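Tenants' Group Questions Timell Claim That Office Snack Program "Pays for Itself"

WEKTHORPE, 15 October 2024. The Wekthorpe Workplace Network, which represents staff at small firms in the Sinora business park, today asked the office supply company Timell to publish the numbers behind its free snack program before any more employers sign up for it.

Timell has been telling managers since May that a stocked snack shelf cuts afternoon breaks, lifts morale and keeps people from quitting. Its sales leaflet says the program "pays for itself." The Network has read the leaflet several times and cannot find where it says how.

"We asked for the study and got sent the leaflet again, this time as a PDF," said Kamrul Gazi, who chairs the Network. "People like free crackers. I like free crackers. That doesn't tell me why a firm should believe it will lose fewer workers."

The Network sent its own short survey to members and received 486 replies. Most people who answered said they took something from a shared snack supply at least once a week. Far fewer said it made any difference to how they felt about their job. When asked what would, members named pay, predictable hours and a lunch break that is left alone. Snacks came up mostly in complaints: the good ones are gone by Monday noon, the labels don't show what a person with an allergy needs to know, and no one seems to be in charge of throwing out the old stuff.

The Network does not claim its survey settles anything. Members chose whether to answer, and people with a grudge about vending machines tend to be quick with a reply. It does think 486 replies is a better starting point than a leaflet.

There is also the matter of the contract. Terms seen by the Network run for 2 years and require 60 days' written notice to cancel, with deliveries billed during the notice period whether or not anyone eats them. For an office with 50 employees that is a real cost, and in at least one case it was moved out of the budget that used to cover staff training.

Shafiq Karunaratne runs the front office at Bhattacharjee, a bookkeeping firm that decided against the program last spring.

"The salesman told me we would see results in the first quarter," Karunaratne said. "I asked him what kind of results and he said engagement. I asked how he measured that and he offered me a granola bar. We buy our own snacks now and put them in a bin. If we get tired of it, we stop."

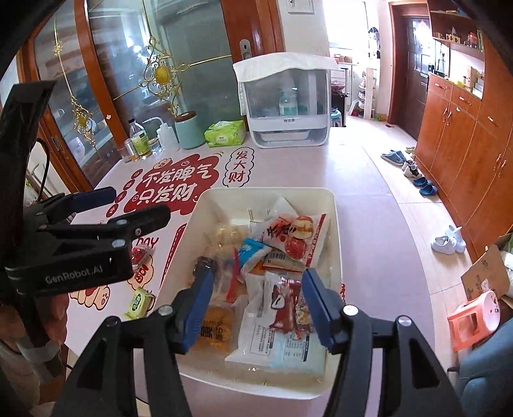 The Network is asking Timell to do the following before the end of the year:

- Release the full study behind the "pays for itself" claim, including who paid for it.
- Offer a month-to-month contract.
- Provide ingredient and allergy information in English for every item it delivers.
- Stop using the word "wellness" for products that are mainly sugar and salt.

Timell has said it will "take the feedback on board." The Network has heard that before, on the question of the coffee machines, and is still waiting for a reply on those.

Employers who have been offered the program are invited to send their quotes and contract terms to the Network, with company names removed if they prefer. A summary will be shared with all members, including any figures that turn out to favor Timell.

Media contact: Kamrul Gazi, Wekthorpe Workplace Network | © 2024 Wekthorpe Workplace Network. All rights reserved. | Back to top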